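Refurbished laptops: reading the battery report before you buy
Words by Jasmina Petek

A used business laptop is usually sold on its processor and its storage. The battery gets one line in the listing, often "tested, good". That line can mean anything from nearly new to forty minutes away from the mains.

The figures worth having are design capacity, full charge capacity and cycle count. Windows will produce the first two with the command powercfg /batteryreport, which writes a file that opens in any browser. Cycle count appears in the same file on some machines and is left blank on others, depending on the firmware.

Divide full charge capacity by design capacity. Above 80 per cent, the battery can be left alone. Between 60 and 80, budget for a replacement within a year or so. Below 60, take the price of a new pack off the offer.

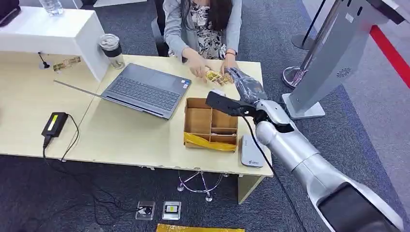 A small golden package held at the desk.

Cycle count needs more care. Vivek Bisht, who grades returned machines at the reseller Ziltel, has seen packs with 287 cycles in worse condition than packs with 563. Heat and long periods at full charge account for most of the difference. A laptop that spent three years in a docking station may show few cycles and still have lost a third of its capacity.

Replacement packs vary as well. Michalski, a parts wholesaler, sells two grades for most common models, and the cheaper one may lack the charge limit supported by the original. Check that the BIOS recognises the pack and that the limit can still be set. If the seller has already fitted a new battery, ask for the maker and the date code.

Leszek Czerwiński, a repairer at Dunine, advises one full discharge and recharge before trusting any report, as the gauge drifts when a machine sits in storage. Run the report again afterwards and keep both copies. Most sellers accept the second one as evidence for a return, provided it arrives inside the return period stated on the invoice.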